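The Man Who Listens to Collars

January 20, 2020

Liviu Stoica is already talking when I get my coat off. He has a shirt over one arm and a seam ripper behind his ear, and he wants me to feel the inside of a collar before I sit down. "Go on, pinch it," he says. "There are two layers in there and they're fighting each other. You can feel it, right?" I can't, but I say I can, and he laughs, because he knows.

Stoica has been mending and altering clothes for 30 years, the last 12 of them in a narrow shop called Jokness, up a flight of stairs on Bettencourt Street. The name came with the lease and he never changed it. He does hems and zippers like everyone else in the trade, but people send him things from three states away for one reason. He is wonderful with knits. Polo shirts, rugby shirts, old sweaters, the stretchy stuff that most tailors hand back across the counter with a sad smile.

He learned on wovens, like everybody. His first job was at a uniform workshop called Gremora, where he sewed trouser pockets for two years and did very little else. "Pockets, pockets, pockets," he says. "I dreamed about pockets! But I got fast, and I got straight, and when you can sew straight at speed you have a lot of your brain left over for looking around."

What he saw, looking around, was the reject bin. Knit shirts went into it for the smallest things – a wavy placket, a collar that stood up on one side. He started taking them home in August of his second year, when the workshop was slow, and pulled them apart on the kitchen table.

"I wanted to know why they went wavy. That was all. Nobody could tell me, they said knits are like that. Well, why are they like that?"

The answer took him most of a year, and I won't pretend I followed all of it, though I loved listening. A knit is made of loops, and loops move. If the machine pushes the top layer even slightly faster than the bottom one, the loops stretch, the thread locks them in place and there's your wave, sewn in forever. Or until Stoica unpicks it. He eases the cloth under the foot with both hands and barely touches it. Watching him do it is like watching somebody carry a full bowl of soup across a room.

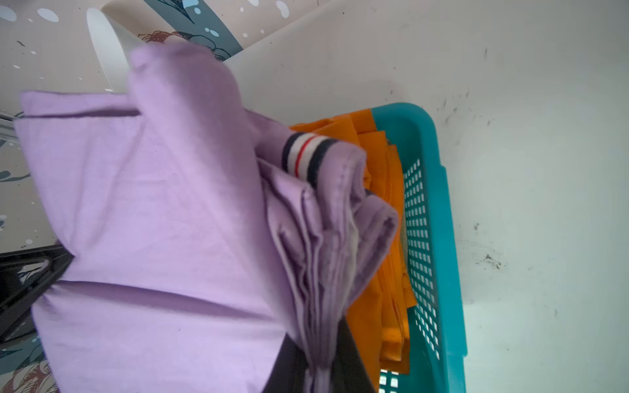
So what should people do at home to make a polo shirt last?

"Wash it inside out, cool water, and take it out of the machine as soon as it stops," Stoica says. "Then pull the collar into shape with your fingers while it's damp and dry it flat. I don't care about the soap. Everybody asks me about the soap."

He has stronger feelings about hangers. A knit on a hanger grows, he explains, and it grows in the shoulders first, so you end up with two little horns. Fold it. He folds his own in thirds, and shows me, and then shows me again on a bigger table because the first one wasn't good enough.

The collars are where he gets really excited. Most polo collars are knitted as a separate piece on their own machine and joined on afterward, and that means they can be taken off and replaced. Customers never believe this. Stoica keeps a cabinet of spare collars and cuffs, 38 drawers of them, sorted by color and then by width, and he opens drawer after drawer for me like a kid with baseball cards. Solid bottle green. Cream with a brown tip. One in mustard that he has owned since before the shop and can't bring himself to use.

"I'm waiting for the right shirt," he says. "It'll come up the stairs one day."

A few of them came from a mill called Zivivex that closed while he was still at Gremora. He bought the last of its trims in a single lot, 3,000 pieces, and drove them home in a borrowed van with the windows down because the boxes smelled of machine oil. His wife made him keep them in the garage for a winter. He is still using them up.

Does he ever turn work down? He thinks about this for a while, rubbing the shirt between his thumb and finger. "If the cloth is gone, it's gone. Sometimes you hold it up and there's more light than shirt. Then I tell them, keep it in a drawer, wear it to paint the fence. But a collar? A cuff? Come on! That's an afternoon."

He teaches now too, one evening a week, four students at a time around the big table. He starts them on knits and leaves the wovens for later, the opposite of how he was taught, and says they pick it up faster because they haven't learned to be afraid of it. One of them recently replaced a placket on her father's bowling shirt and brought it in to show everybody. Stoica checked the inside first, of course.

While I'm putting my coat back on he notices that the lining has come loose at the hem, and he holds out his hand for it.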